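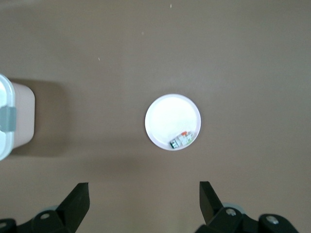

Paper plates or real plates for a big family lunch?

waldemar_lis
Member
Posts: 801

Good evening to all. I am writing from a family where the question of plates has become more serious than the question of food. In November my parents will have their anniversary and we rented the parish hall in the next town. My sister wants to use only paper plates. My mother says that she did not stay married so long to eat duck from paper. I have to decide by the end of this month, because the rental shop wants a deposit.

The shop is called Fastora. They bring the plates in crates and take them back dirty, you only scrape the food off. For the deep plates they ask extra. Please tell me your experience, especially with soup.

celina.sz
Member

Soup from paper is a bad idea, I say it with full respect for your sister. At my nephew's baptism we had paper bowls and the barley soup went through the bottom before the second speech. For cake and cold things paper is fine.

Jolanta Duda
Moderator
Posts: 1,006

I do not agree with Celina that paper is only for cake. It depends on the thickness. The plain white ones from the supermarket bend when you put potatoes on them, so we give two plates together, one inside the other. The thick pressed ones hold a hot dinner without problem, but you must cut the meat in the kitchen. A guest who presses with a knife will cut the plate also.

Waldemar, does the hall have a kitchen with hot water? You did not write it.

waldemar_lis

It has a kitchen with two sinks and a small boiler. The boiler is enough for the coffee cups, I think, but not for everything.

lech_o
Member

Then the matter is closed for me. Rent the plates. You write yourself that they take them back dirty, so what is the boiler for?

I also want to say something about garbage. People believe that paper plates go to the paper bin. In our town they do not, when there is grease on them they go to mixed waste, and after our reunion we paid for an additional container. Ask about this before you compare the prices.

Jolanta Duda
Moderator

Lech, you are right about the container, but you forget the breakage. Last time we rented, they counted every chipped edge and I argued with the driver for half an hour in the rain. Some of these chips were old. If you rent, open the crates when they arrive and write down the damages with the driver present.

lech_o

I did not forget it. I have rented three times and paid for one saucer.

celina.sz

Maybe a compromise? Rented plates for the soup and the duck, and paper for the cake later, when the children are running with it outside. Then your sister also has her part.

waldemar_lis

Thank you, Celina. I read your answer aloud to my mother and she accepts paper for the cake, under the condition that it is plain white and without printed balloons. My sister did not answer my message yet. Tomorrow I will call Fastora and ask about the chips and the deep plates.

Jolanta Duda
Moderator

Ask also for the spoons. With us the spoons were not included.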